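Why Did the Robot Stop? Looking Into a Robot Fault

Level: upper primary
Topic: machines and how they fail

A fault is a problem that stops a machine from doing its job properly. Some faults are easy to find, such as a flat battery. Others only show up when a machine has been working for a while. Engineers keep a written record of every fault, even the small ones, so that the same problem can be recognized if it comes back.

This explainer is about one fault in a two-armed robot called Tridon. It was recorded at the Plornell workshop on 12 March 2019.

The job

Tridon was learning to drive a screw. One arm had a gripper, a kind of mechanical hand that opens and closes. The other arm held an electric screwdriver. The gripper's task was to keep a part still. The screwdriver's task was to come down on top of the screw and turn it until it was tight.

A person does this without much thought. If the part slips, you feel it through your fingers and you squeeze harder. A robot has to measure the slip before it can do anything about it.

The fault

On run 254 the screwdriver came down beside the screw instead of on top of it. The tip missed by 3 millimetres. The program did not know this. It switched on the motor, and the tip turned against the bare part and left a scratch.

The arm then pushed down harder, as the program told it to do whenever a screw did not move. After 7 seconds the force reading went over its limit and both arms stopped. Stopping in this way is called a protective stop. The motors hold the arms where they are, and the robot does not move again until a person has checked it and pressed the reset button.

No one was hurt. Agata Rizzi, the technician on duty, wrote down the time, the run number and the last force reading before she touched anything. This order matters. Once a robot has been reset, some of the evidence is gone.

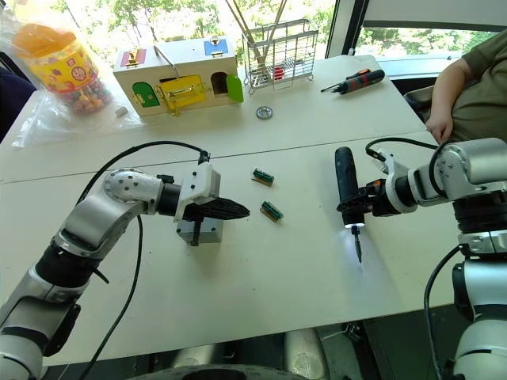 Why can't the robot just look and see that it has missed?

Cameras measure position with a small error, and the tool itself can block the view of the screw at the moment of contact. Engineers add other kinds of measurement, such as force and motor current, so that the robot has a second way to check.

Finding the cause

Sunita Lindqvist and Hafþór Hafþórsson were given the job of finding the cause. They began with a list of things that could make the tip land in the wrong place:

The part had moved in the gripper.
The screwdriver had moved in its bracket.
The arm had lost track of its own position.

They tested these one at a time. If you change two things at once and the fault goes away, you cannot tell which change fixed it.

The gripper test was normal. The arm was sent to a marked point many times and hit the mark each time. The screwdriver was the problem. The bracket holding it had worked loose from vibration, which is fast shaking that is too small to notice. The tool was leaning. A small lean at the top of a long tool becomes a larger error at the tip. You can try this with a ruler. Hold one end, tilt it slightly and watch how far the other end moves.

The repair

The bracket was tightened and given a locking washer, a type of washer that resists coming loose. The program was changed as well. Before each run, Tridon now touches the screwdriver tip to a fixed metal pin. If the tip is not where it should be, the run does not start.

The program also stops sooner. It used to push harder when a screw did not turn. Now it lifts the tool and calls for a person. In October the workshop went back through the fault record and found no other misses from a loose bracket.

Safety rules around robot arms

Keep your hands away from the arms while the robot is switched on.
A stopped arm can start again. Treat it as if it is about to move.
Know where the emergency stop button is before you begin.
Tie back long hair and tuck in loose sleeves.
Tell an adult if you hear a new noise or smell something hot.

Words to know

Bracket: a support that holds one thing onto another.
Force: a push or a pull.
Protective stop: a stop the robot makes by itself when a reading goes over its limit.
Vibration: fast, repeated shaking.

Written by Zulema Lucero. Checked by Soledad Herrera.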